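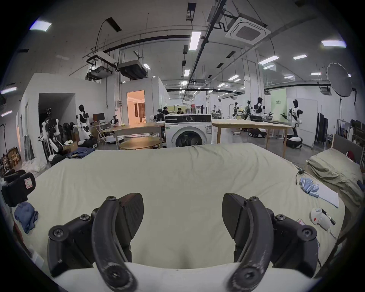 *A big green sheet spread over a bed, with a washing machine further back.*

# How does a washing machine get things clean?

Have you ever pulled a bedsheet straight and then spotted a splodge of jam on it? Into the wash it goes! An hour or two later it comes out smelling lovely, and the jam has gone. So what happened in there?

To find out, we need to start with something very small.

## Dirt likes to hang on

A sheet looks like one flat piece of cloth, but if you look at it through a strong magnifying glass you'll see lots and lots of threads, going over and under each other like a woven basket. Between the threads are tiny gaps, and dirt loves tiny gaps. Crumbs, dust, little flakes of skin (yes, yours!) and sticky stuff from your fingers can all get stuck in them.

Water on its own can shift some of this. Sugar melts away into water very easily, and so does salt. But butter, sun cream and the natural oil from your skin are greasy, and grease and water don't mix. Try putting a drop of cooking oil in a glass of water – it just floats about on top in a shiny blob.

## Soap to the rescue

Washing powder and washing liquid contain **detergent**, which works a lot like soap. Detergent is made of bits far too small to see, and each bit has two ends. One end loves water. The other end hates water but loves grease!

When detergent meets a greasy mark, all the grease-loving ends dive in and grab hold, leaving the water-loving ends sticking out. The grease gets pulled off the cloth in tiny balls and drifts away in the water. Isn't that clever?

## Round and round

Now for the machine. Behind the round door is a big metal bowl lying on its side, called the **drum**. It has hundreds of little holes in it, so water can get in and out while the clothes stay put.

The drum turns slowly during the wash. Up go the clothes, carried by the turning drum, and then – flop! – down they fall into the soapy water. All that lifting and flopping squeezes water through the cloth again and again, a bit like you rubbing a muddy sock between your hands.

Have a peep through the dark window in the door next time you pass a washing machine. Can you see any clothes inside? 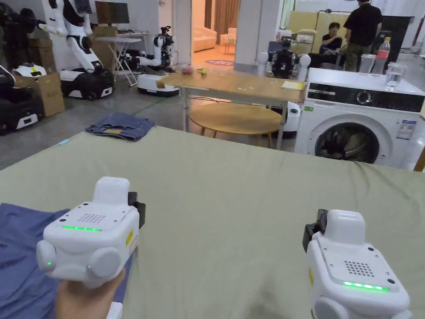

## The dial on the front

Lots of machines have a dial that you turn to choose a wash. A cool wash might be 30 °C, a little cooler than a warm bath, and it's kind to woolly jumpers and bright colours. Hotter washes are good for towels and very grubby things.

## Whizz!

After the soapy part, clean water comes in to rinse everything. Then comes the noisy bit, the **spin**. The drum goes so fast that the clothes are pressed flat against its sides, and the water flies out through the holes and is pumped away.

The clothes are still damp when they come out. Give a sheet a good shake before you hang it up (it's much easier with a grown-up on the other end!) and it will dry with fewer wrinkles.

## Try it yourself

You will need a clear jar with a lid, some water, a spoonful of cooking oil and a squirt of washing-up liquid.

1. Half fill the jar with water and add the oil.
2. Put the lid on tightly and shake. Leave it to stand and watch the oil float back up.
3. Add the washing-up liquid, shake again and watch what the oil does this time.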